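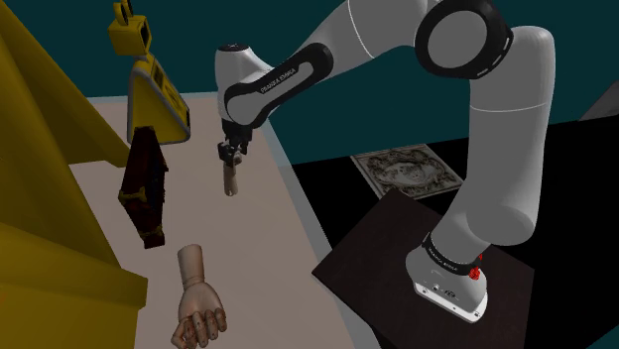

By the Skeda Fiction Desk
Contributing storyteller

The Drasine Institute had studied 200 sets of siblings and concluded that kindness was over 50 percent inherited. My mother read this aloud at breakfast, looking at my father.

"Which side?" he asked.

"They don't say."

She phoned the parish in Tiltanden for a ruling. The deacon said grace was free to all but that he had met my father's brothers, and he would pray on it.

By lunch both my parents were being kind at each other. He washed a clean pot. She praised his mustache - a thing she had opposed since March. They held the kitchen door open from opposite sides until the soup boiled over.

"See?" said my mother, mopping. "Born that way."

My father took the mop from her, and she let him have it after two tries.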